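Pivby Duvet Insert and Cover, Queen: Review After One Summer and Half a Winter

I bought the Pivby in July, when it was marked down, and put it straight on the bed in the guest room. In October it moved to our own bed and has stayed there. We keep the house cool at night and we don't use a top sheet, so the cover gets more wear than it might in other homes.

What you get

The set comes in one zippered bag with the insert, the cover and a card of washing instructions. Pillowcases are sold separately. The cover is listed as 300 thread count cotton. It closes at the foot with a hidden zipper – I would have preferred buttons, but the zipper has not snagged so far. There are ties in all four corners, and the insert has loops to match. Tying them is fiddly the first time and fine after that.

The insert is a polyester fill, sewn in boxes. It was flat when it came out of the bag and the card says to give it a day. Mine needed closer to two, plus a short run in the dryer on low.

Sleeping under it

In July it was too warm for me, though a guest who stayed that month had no complaints. From October on it has been right. It is light for its thickness. If you like weight on top of you at night, look at something else. I tried a Vilus duvet a few years ago that was heavier and cost more, and I slept just as well under that one, but it took most of a day to dry.

The fill does move. After 3 months I could feel it gathering toward the foot, and I now shake it out when I change the cover. My wife doesn't notice this at all, so it may depend on how much you turn over.

Washing

I have washed the cover every other week and the insert twice. The cover came out of the first wash a little shorter, but the insert still fits. It wrinkles. If you want a smooth bed for company, plan on ironing it or pulling it out of the dryer while it is still damp. The insert fits in our front loader with nothing else in there. A smaller machine would struggle.

One loose thread has turned up along the zipper. I cut it and the seam has held.

Color

The store called my cover "natural." I would call it cream. We had a Misberg set before this that was a bright white, and the two don't mix well on one bed, so check what sheets you own before ordering. 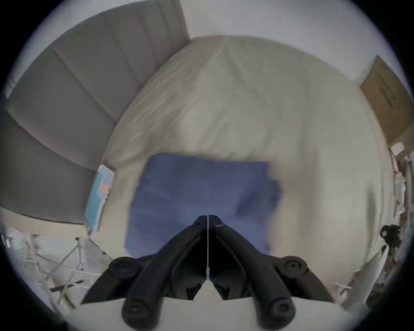

Columbus, Ohio – January 2, 2022

The cream looks good against our gray padded headboard, and it gives you an idea of how a blue would go with it. It also rumples easily, as you can see, and tends to stand up in a mound when you push it back.

Would I buy it again? At the July price, yes. At full price I'd wait for another sale, or compare it with the Chaturvedi, which has smaller boxes and might keep its fill in place longer. I have only handled that one in the store.

Rating: 4 out of 5

Reviewed by Akash Rathore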